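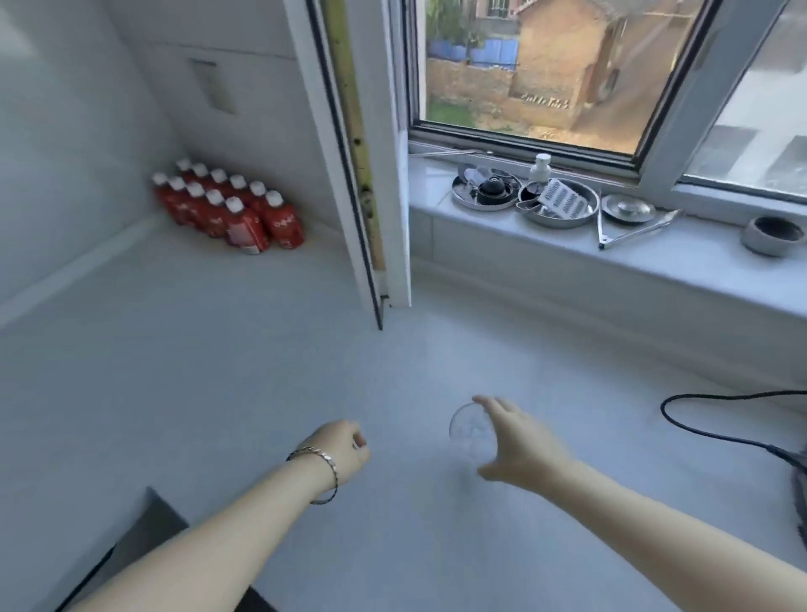
Bus Stop Copy: Writing Ads for People Who Are Waiting for Something Else
Speaker notes, afternoon session

Opening (keep it short, they've just had lunch)

Hi everybody. I'm Ohemaa Agbeko, I write copy at Clelel, and I've spent the last few years writing mostly for posters. Bus shelters, station walls, the backs of buses, one memorable ferry ramp. If you came for the talk on programmatic, that's across the hall and I won't be hurt if you sneak out.

Ask for hands: who has read a whole poster, top to bottom, this week? Wait. Give it longer than feels comfortable. Then: who can tell me what it was for?

I ask because I failed this myself. I stood in a shelter for a good long while in front of an ad for a phone plan, read every word of it including the legal line, got on the bus and could not have told you the name of the company if you'd offered me the phone.

Who we write for

The person at a bus stop is bored and anxious at the same time. They'd love something to read, but they keep looking up the road. So they read in little sips. They'll take six words, check for the bus, take six more, and quite often start over from the top!

Most poster copy gets approved in a meeting room by people who are sitting down and looking straight at it. We print it out, we pin it up, everybody nods. Meanwhile the real reader has a bag in one hand and a kid in the other.

(Slow down here. Last time I rushed this bit and people thought I was saying posters don't work. I love posters.)

The Agbenyega story

Agbenyega is a regional bus company and they came to us wanting to sell their monthly pass. They had 600 shelter panels to fill, their own panels, so the space was free, and you can guess what free space does to a client. They wanted the price, the app, the student price, the senior price, the new night route and a slogan about community.

Our first draft had all of it. I wrote it. I was pretty pleased with it too, there was a rhyme.

Comfort Nyarko, my design partner, took the draft out to a shelter, taped it inside the panel and stood there for a morning. She didn't interview anybody. She stood and watched where heads turned. Her notes are the best piece of research I've ever been handed and they fit on the back of a timetable. People looked at the big number, looked at the road, looked at the big number again. The rhyme was way down at knee height and I never heard of a single soul getting to it.
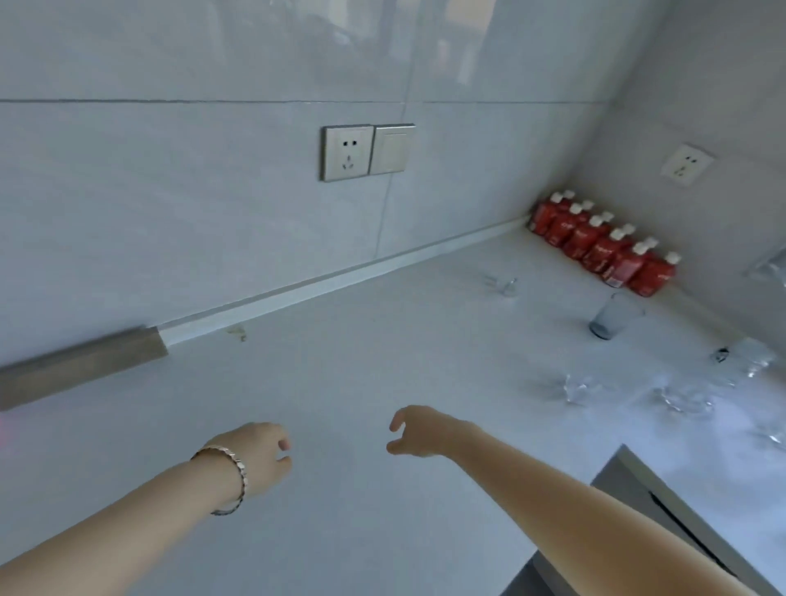

So we cut. We cut the app, we cut the community line, and the night route got its own poster, only on the stops it served. The pass poster ended up with four words and a price. Read it out loud from the slide, then pause.

The client's marketing lead hated it for two weeks. I want to be fair to him, he had a list from his boss and we'd thrown out most of the list. What changed his mind was waiting for one of his own buses.

If someone asks for numbers: we put a short survey on the website and 334 people filled it in. Most of those who mentioned the poster could give the price. That's a small, self-picked group and I'm not going to wave it around like a trophy. Move on.

Reading it standing up

My main piece of advice today costs nothing. Print your draft at whatever size you can manage, stick it on a wall, stand across the room and turn your head away every few seconds. Go do it in the corridor. You'll feel silly. Then write down what you remember, with a pen, before you look again.

Do it with somebody who hasn't seen the draft, too. Don't tell them it's an ad for tea or whatever it is. Ask them who it's from and what they're supposed to do. When they hesitate, resist the urge to help! I'm terrible at this, I start pointing.

Demo: bring up the Lanon draft, count three, black slide. Ask the room what the offer was. Leave it black while they argue.
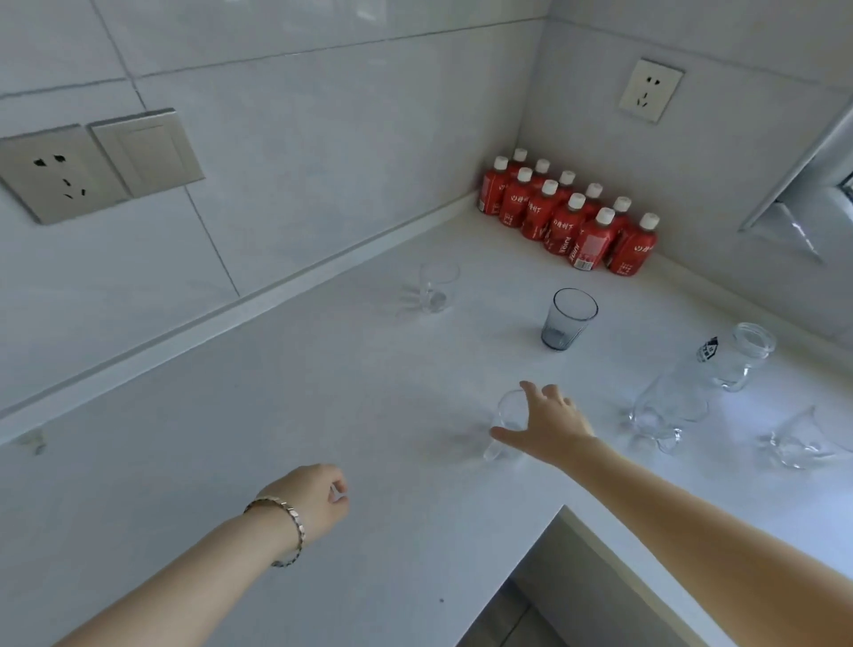 Lanon sells reading glasses by mail, by the way, and their first poster was set in type so small that you needed the product to read the ad. They thought that was the joke. The team was split on it right up to the deadline and I was on the wrong side, I thought it was funny. We ran it on one station wall and the station manager rang to ask if the printer had made a mistake.

We went back in September with big type and a plain offer. Less funny. I still miss the small one a bit.

Words that go missing

Some words vanish outdoors. "Solutions" is gone before you've read it. So is "experience," so is "journey," and on a bus that last one is also confusing. Questions do well when they're ones a person might really ask. "Is it always this late?" was a headline I wrote for Agbenyega, and no, they did not buy it.

Names need more room than you think. If it's a name people haven't heard before, let them see it big and let them see it once, spelled out, somewhere near eye level. We had Lasomari, a new ginger drink, and the logo was a very pretty scribble. People could draw the scribble for us afterward. They couldn't ask for the drink in a shop, which was a problem, seeing as it was only sold over the counter.
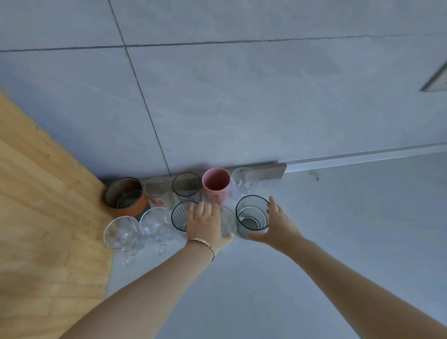
A hand on each of two clear glasses.

Lasomari let us put the name in plain capitals next to the scribble. Took 4 rounds of approvals. The founder had designed the scribble herself, so tread gently when you have this conversation with your own clients – bring the photo from across the street, put it on the table, and let them squint.

If there's time: the 700 rule

Skip if we're running behind. I keep a folder with 700 headlines I didn't use. Every new brief, I read a couple of pages of it before I start, mostly to get the puns out of my system. The rule is that nothing from the folder can go in the new job. I've broken it twice and both times the client picked that one.

Questions

Likely ones: does this work for digital screens (yes, but check how long your slot is, you may get less time than you'd think), what about QR codes (put them where an arm can reach them, please), and can you send the slides. Comfort has the slides. She's in the third row with the green folder and she'll take your email address on paper.

Water, clicker, thank the sound desk.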